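Why Does Metal Feel Colder Than Wood?

Have you ever walked into the kitchen in bare feet, leaned on the steel sink, and jumped back because it was so chilly? And then touched the wooden table right next to it and found it was perfectly fine? You might think the sink must be colder than the table. Most people think so, grown-ups too! But if both of them have been sitting in the same room all night, they are the same temperature.

So what is going on? To find out, we have to talk about your hand for a minute.

Your hand is warm. It is nearly always warmer than the things in your house, and heat likes to travel from warm things to cooler things. When you touch something cooler than you are, some of the heat in your skin moves into it. Your skin has tiny sensors that notice when it is losing heat, and they send a message to your brain that says, "Brrr, cold!" The faster the heat leaves, the louder the message.
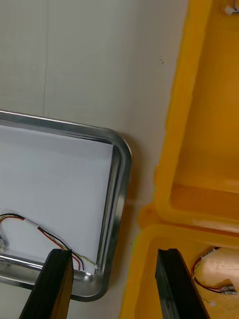 Metal is very good at moving heat along. Scientists call a material like this a conductor (you may have heard that word for the person on a train, or the one who waves a stick at an orchestra). The heat from your fingers goes into the metal and quickly spreads away, which makes room for more heat to follow, and your fingers cool down in a hurry. Wood, paper, cork, and wool are slowpokes. Heat creeps into them and mostly stays near the spot you touched, so that spot warms up and stops feeling cold. We call these materials insulators.

Would you like to try it? My neighbor Yevhen Sydorenko did this with his class last July, at a summer camp, and all 24 children wanted a second turn. You need a metal spoon, a wooden spoon, and 2 ice cubes that are the same size. Leave the spoons on the counter for over 3 hours so they match the room. Touch them both and decide which one feels colder. Now lay them flat and put an ice cube on each at the same moment. Which cube do you think will melt first?

If you guessed the wooden spoon, you are in very good company, but watch closely. The ice on the metal spoon should melt sooner! The metal carries heat from the rest of the spoon and the air around it into the ice. Keep a towel handy for the puddles, and have a look in the kitchen for other things you could test next.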